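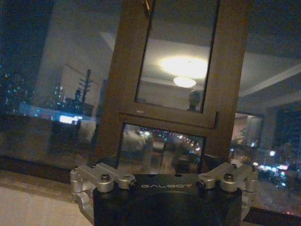 Lizeth Escobar remarked at handover that an operator who has to look up from the wrist view to find the handle has already spoiled the demonstration, and asked that the evening set be recorded on the wrist view alone, with the room camera switched off at the operator's desk. The request was adopted for this entry and the next.

Home Notebooks Ceren Rigs Bookings Search

December, evening session
Entered by Kylie Rakena
Shared 5 times 10 comments

Task: window approach and handle turn, remote control, single arm, right hand.
Location: Cuervo room, window side.
Control: Duvari hand controller, standard mapping, Sumetti recorder.
Session opened 18.40, closed 21.15.

Purpose. The daytime demonstrations for the Ceren window task are considered sufficient in number but narrow in lighting. With the evening set still to be added, the folder stood at 440 accepted demonstrations. The target agreed for the first training run is around 1000, and a fair share of the remainder is to be recorded after dark with the room lights on.

Start pose. The arm was brought up to the window by hand guiding and left with the gripper in front of the central uprights, low in the wrist view, fingers to either side. The camera sits rolled in relation to the window in this pose, so that the uprights lean to the right as they rise and the crossbars fall away to the right. The roll was left in. Squaring the camera to the window would have meant a different wrist angle from the daytime set, and the two sets should share a start. Operators found it awkward for the first few attempts and then ceased to mention it.

The window handle comes into the view only in part from this pose, at the top of the left upright. I should like the start pose lowered or drawn back in a later revision so that the whole handle is in view before the operator moves. Not altered tonight.

Operator notes, first block (Rakena). Mapping checked with the usual square drawn in the air, no drift noted. The early attempts were slow and over-corrected. The cause was plain enough at the desk: with the daytime set one judges distance to the window from the edges of the brown frame and from whatever is outside, and after dark the glass gives two sets of cues at once. The ceiling lamp is reflected in the upper central pane with the bright patch on the ceiling above it, and the lights of the city show through the lower one. When the arm moves, the reflections and the city lights do not travel together. I was following the lamp without intending to, and finished too far to the left on three consecutive attempts. These were discarded.

What helped was to fix on the black seal round the pane and on the metal of the handle, and to ignore the glass altogether. The handle catches an orange highlight in this light and can be picked out fairly easily. Approach speed was reduced by one step on the controller and kept there for the rest of the block.

Operator notes, second block (Escobar). Lizeth took the controller at 19.50. Her attempts were quicker from the outset and the contact was gentler. She brings the wrist up first and forward second, where I had been doing both together. She holds the fingers still during the approach and opens them only when level with the handle. Looking at the recordings side by side, her finger commands are one clean step and mine are a series of small ones. It may be worth writing her order of movement into the operator sheet, although she would prefer that the sheet did not become too strict. Her view is that a policy trained on one person's habits will have that person's faults as well.

I record the point here as it was put to me. It has a bearing on how many operators we book in the new year.

Hand guiding comparison. A short run was also made with the arm in free mode, taken by the wrist and led through the approach. The path was smoother than anything produced from the desk. The difficulty is the one already noted in the autumn entries: a person standing at the arm is then in the wrist view, directly or in the glass, and at night the glass returns a good deal of the lit room. It was agreed to keep hand guiding for setting poses and to use remote control for everything that goes into the training folder. The hand-guided run is saved under scratch and is not to be merged.

Reflections of persons. Connected with the above. Anyone seated or standing behind the rig may appear in the panes as a dark shape. For the evening sets, please stay on the door side of the room while recording is in progress, and do not walk across between attempts without calling it first. Where somebody is plainly visible and moving, mark the attempt R in Sumetti and keep it. A separate decision will be taken on the R files.

Exposure. Left on automatic. The bright oval above the reflected lamp is blown out to yellow-white and I do not believe that any fixed setting would recover it without losing the frame, which is the part we need. Lizeth asked whether the ceiling light could be dimmed. It could, but the intended use is an ordinary room with the light on, and I would sooner have the difficulty in the data.

Fault. At 20.35 the controller lost its connection in the middle of an attempt. The arm held position as it should. The recorder continued to write with the last command repeated, and the file appears valid if one looks only at its length. It was found by watching it back. Discarded by hand. Sumetti ought to close the file when the controller drops; request to be raised with whoever is looking after the recorder this month.

Retained settings
Approach speed one step below standard
Finger command open or closed only, no partial
Room camera off at the desk, still recorded
Pause of five seconds at start pose before moving

To do
Watch back the second block and confirm the marks
Try a start pose with the full handle in view, kept in a separate folder
Book a third operator who has not seen the task
Copy the evening files off the rig machine before the morning booking

Comment added beneath the entry, L. Escobar: the five-second pause is too long when one is doing many in succession. The hand sags and the first movement is then a correction. Suggest that the operator starts when ready and the still part is trimmed afterwards.

Reply, K. Rakena: agreed for a trial block. The pause stays as it is for tonight's files so that they match.

Previous entry Next entry Back to Ceren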